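The Street That Learned to Eat Late

When I came to live in Bernville, the last kitchen closed at nine. My neighbour Mohandas Murthy still remembers walking home hungry from the evening shift, with only a bag of crisps from the station. Now there are 11 places on Temis Street where one can sit down after ten o'clock, and in November, when it rains every night, all of them are full.

The change began with Chunhua Zeng. She rented a former shoe shop and put in three tables and a gas stove. Her noodle soup was cheap and very hot, and the bus drivers told each other. Ravindran Varghese opened next door the year after. "I was afraid of her queue," he told me, "but her queue became my queue."

Not everybody is glad. The people who sleep above the shops complain of the smell of frying, and the rents have gone up. A small room now costs 2,000 a month, too much for a beginner.

So some cooks stay at home and invite strangers to the kitchen island. 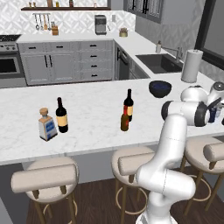 Marble counters, with bottles on them. 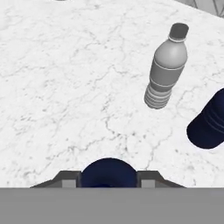 Shengli Bai does this twice a month. He cooks for 50 guests over one weekend, in small groups, and he asks them to pay what they think is right. Most pay well. He would like a real restaurant one day, on Temis Street if possible, but he says he must first learn to make dessert.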